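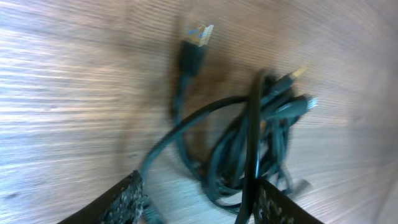

Network lead, black, clear plug. Item 3.

Trenside Hall, winter walk-round, upstairs and down
Done by: Rosalie Wyss
Date: Dec 16, 2022
Copy to: Lindsay Ngata, Bronwyn McAlister
Key: OK / FIX / WATCH

1. Front doors and ramp. WATCH. Left door drags at the bottom. Opens fully if you lean on it. Ramp gritted this morning, grit bin a third full, needs topping up before the carol night.

2. Exit signs. FIX. Stairwell one is dim again. Same fitting as August. Please don't just swap the bulb this time, the Grindilham people said the battery pack is done for. Quote was $336 for the pair.

3. Leads and cables. WATCH. Black ones in a tangle on the table. Coil and tie them, one tie each. No leads across the walkway between the tables and the kitchen hatch. Checked plugs and jackets on everything in the office drawer, one lamp cord binned (nick near the plug).

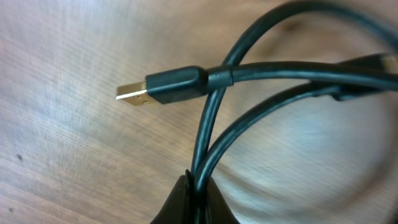 4. Extinguishers. OK. All 21 on the wall, pins in, gauges in the green. Tag on the kitchen one is hard to read, new tag would be nice. Somebody had hung an apron over it. Moved.

5. Kitchen. FIX. Fire blanket pull tabs are tucked up behind the box, you would never find them in a hurry. Grease filter overdue. Fridge fine. Hot tap very hot, sign has fallen off, Shayne Harawira has a spare one in the van.

6. Stairs. OK mostly. Nosing on the fourth step up is lifting at one corner. Taped for now. Tape is not a repair, put on list for Faulkner when they come for the gutters.

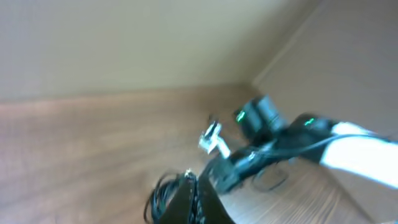

7. Tables and walls. OK. Folding tables went through the lock test one by one, legs all click. Two bolts tightened. Stack no higher than the line on the store room wall pls, Clotilde Langlois found them leaning again after the quilt sale. Walls not bad either, the beige paint is clean by the corner and I'd leave it out of the spring repaint. Spend the money on the hallway, that is were the scuffs are.

8. Occupancy notice. FIX. Says 200. Notice by the back door is the old one and does not match. Take it down, print new, laminate.

9. Heaters. WATCH. Lunent wall heater in the small room smells of dust for the first ten minutes. Cleared boxes away from it, again. One meter clear all sides means all sides.
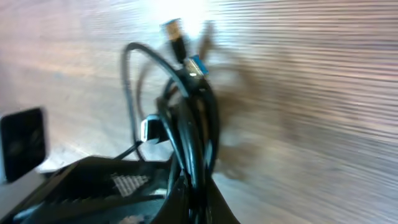
Also the timer on it is an hour out, so it was heating an empty room before the playgroup got in. Reset. Lindsay, can you check it stays put over the weekend.

10. First aid box. FIX. No eye wash, no medium gloves, plasters down to the tiny ones. Accident book there but pen gone. Pen replaced, tied on with string.

11. Outside lights. OK front, FIX side path. Sensor only wakes up when you are allready past the bins.

Spend so far this year on repairs 1,370 dollars, not counting the exit sign quote. Items 2, 5 and 10 before anyone hires the place again. Rest can wait til January. Bronwyn to sign off when 2 is done.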